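Minutes of the June maintenance planning meeting, Arboleda pump house

The meeting opened at 9:15 with a warm welcome to everyone who had made the drive out, and with thanks to the night crew, who had left the place so tidy for us.

1. Minutes of the last meeting
Approved, with one small fix: the spare gearbox is stored at Zoddale, and should not have been listed under Valten.

2. Pump seal replacements
Seals on seven of the 33 transfer pumps have now been changed. We talked for quite a while about whether to carry on in number order or go to the oldest units first, and in the end we agreed on the oldest first – pump 12 leading the way.

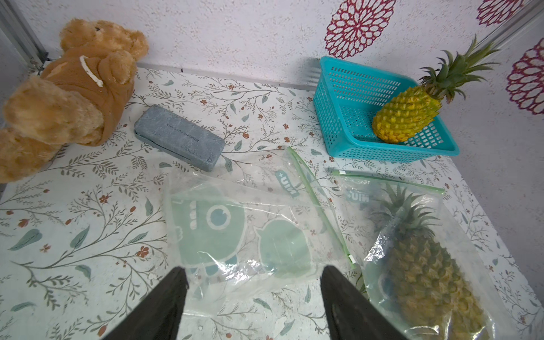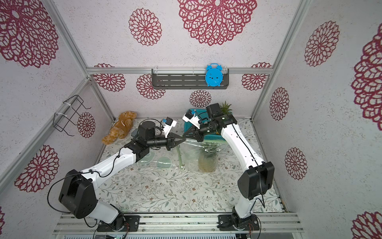
Cempaka Ismail felt that the oldest pumps ought to have their shafts checked for wear on the same visit, as a fresh seal on a scored shaft would only have us back there again by fall. This was warmly agreed, and she will add it to the work order.

3. Bearing grease
Trirkard has quoted 765 dollars for the next delivery. Accepted.

4. Any other business
The torque wrenches are due for calibration. Please bring yours to the tool crib before the next meeting – labeled, if you would be so kind.

Closed at 10:40.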